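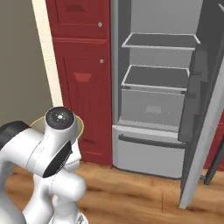
About Us | Company

Trallis is an entertainment news site covering television, film and music. We publish every day of the week, and everything on the site is free to read.

We began as a weekly email about TV dramas, sent to a short list of readers in Trultstead. Readers wrote back with questions we couldn't fit into one email: when a canceled show might return, who had replaced a lead actor, why an interview had been pulled from the schedule. The site was set up to hold the answers. The email still goes out on Fridays.

Today we have 9 staff writers and 20 regular contributors. Most of the staff work from our office in Trultstead, above the Livley building's ground-floor shops. The rest work from home and file through the same desk.

What we cover

Our main sections are Television, Film, Music and Celebrity News. We also run a daily listings page with that evening's talk shows and televised interviews, updated by 6 p.m. Reviews are written by people who have watched the whole film or, for a series, every episode sent to us in advance. If we were only given part of a season, the review says so at the top.

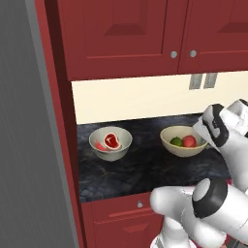 We report on what actors, singers and presenters say in public – in interviews, at press events and on their own accounts. When we quote a social media post, we keep the original spelling. We do not report on the health of performers or their children unless the family has spoken about it first.

Corrections

If we get something wrong, we fix the article and add a note at the bottom saying what was changed. Spelling and punctuation fixes are made without a note. Corrections stay on the corrections page for 30 days and on the article itself permanently.

Ownership and advertising

Trallis is owned by Jiang Media, which also publishes two local radio guides. Our income comes from display advertising and from sponsored articles. Sponsored articles carry a label above the headline and are written by a separate team – staff reporters do not work on them. Advertisers do not see news stories or reviews before they are published.

Contact

Tips, corrections and press invitations should go to the news desk through the contact form. Please put the name of the show or artist in the subject line. We take on new contributors once a year, in November, and details are posted on the jobs page.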